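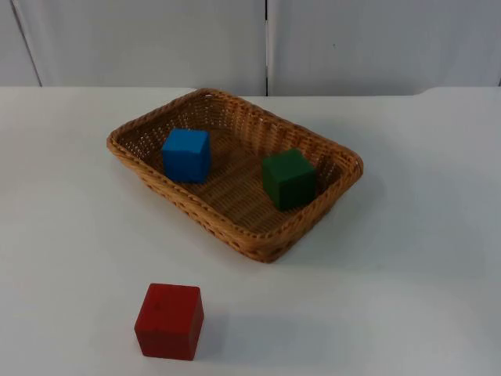

Grasthorpe Notes > Around the House > Toys & Clutter

22/01/2022 | By Hamish Wihongi

Toy storage advice nearly always starts with buying more storage, and I'm not convinced. A lidded tub mostly hides the mess, and the labelled drawers we bought for $50 were ignored by everyone under six. What gets used at our place is a shallow wicker tray like this one, with the blue and green blocks in it and the red one still out on the table. Low sides mean a kid can see what's in there and reach it without tipping the lot out. It won't hold much – I think that's a point in its favour.

I'd be wary of the claim that wicker looks after itself. Crumbs get into the weave, and a damp cloth only pushes them further in. Use a dry paintbrush or the vacuum's brush head, then run your fingers along the rim for loose ends before it goes back to the kids. Snip any you find. Skip the scented basket sprays, too. I tried one for 15 days and all I got was a sticky basket.

Filed under: Tidying, Kids' Rooms, Baskets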